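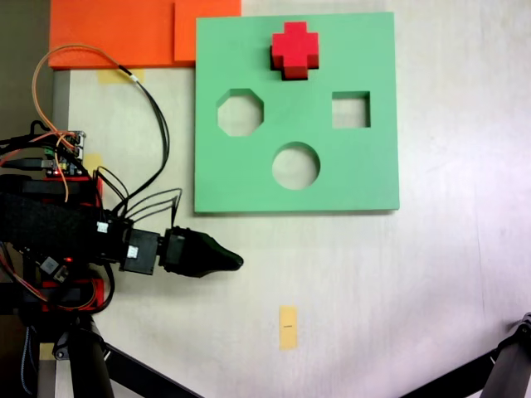 Green foam board on the table, red cross resting on top.

24/11/2019
Varnish trial, continued. Long entry, as I missed writing up the last session.

Background for Ustyna, who has only had the short version. The beech shelves for the Pristanwood reading room came back with the top coat marked. Dull rings wherever a mug had stood, and a faint tackiness along the front edges. We used Trosance on those, same as always, out of a tin that had been open since April. Question is whether the tin was off, the coats went on too close together, or the workshop was too cold. I suspect the last two but want something on paper before we sand the whole lot back.

Test pieces are beech offcuts from the same boards, planed and sanded the same day, dust wiped off with a barely damp cloth and left to dry before coating. Four sets:

A – old Trosance, coats close together, cold end of the shop
B – old Trosance, coats a day apart, cold end
C – new Nudix, coats close together, cold end
D – new Nudix, coats a day apart, by the radiator

I know this isn't a proper comparison. Usha pointed out that D changes two things at once against C, and there's no old Trosance in the warm at all. She is right. I ran short of offcuts and will do the missing sets when Fernandes deliver the next load.

Weighed the Nudix tin on the kitchen scales before and after, lid on both times. 1141 g at the start, 895 g at the end, so 246 g gone over sets C and D. Some of that is in the brush and on the rim of the tin. I had expected less. It goes on thicker than Trosance and the temptation is to overload the brush. Thinned the last coat on D with a little water and it levelled much better, though I had to work faster at the ends.

Results so far.

A is poor. Fingernail leaves a dent two days after the last coat. Cloudy in the corners where it pooled. Smells of solvent still when you put your nose to it.

B is better than A but not hard. Nail mark is faint and you have to tilt the piece to the light to find it. So leaving it longer between coats does help, even with the old tin.

C surprised me. Touch dry well before I expected it, but it dragged when I sanded between coats, with little grey crumbs rolling up under the paper. Stopped and let it sit overnight, after which it sanded to powder as it should. Finish is flat, slightly patchy.

D is the best of the lot. Clear, even, no nail mark. Raised grain after the first coat was worse than on the others, needed a proper rub down with fine paper.
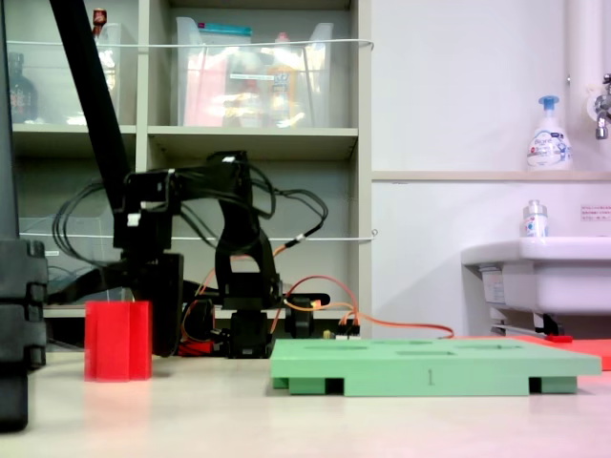

Sudheer thinks I am too quick to blame the cold. His view is that the old tin had skinned over and been stirred back in at some point, and that bits of skin would account for both the soft patches and the cloudiness. He would strain what's left through a stocking and try it again on a fresh offcut before saying anything about temperature.

Fair enough. I did find a few soft lumps in the bottom when I poured the last of it into a jar. There is around 100 ml left, which should do one small set. I will strain it and coat it by the radiator, a day apart, and call that set E. It fills part of the gap Usha was on about as well.

Mug test still to do. Plan is a mug of just-boiled water on each piece, left until it has gone cold, then wiped. Then the same again with a wet base. Erhan wants cold tea left on overnight too, as that is what actually happens in a reading room. Not before the coats have had a full week.

Other notes:

The cheap synthetic brush shed bristles into C. Picked out what I could. Use the good one and wash it straight away, it had already started to stiffen at the heel.

Write the opening date on every tin lid from now on. Marker is on the hook by the sink.

Jayanthi has spoken to the reading room and they can manage with the shelves as they are until the new year. No sanding back until E is done and the mug test is written up.

Still owe Fernandes an answer on the boards. Same beech, same thickness, and ask for a bundle of shorts.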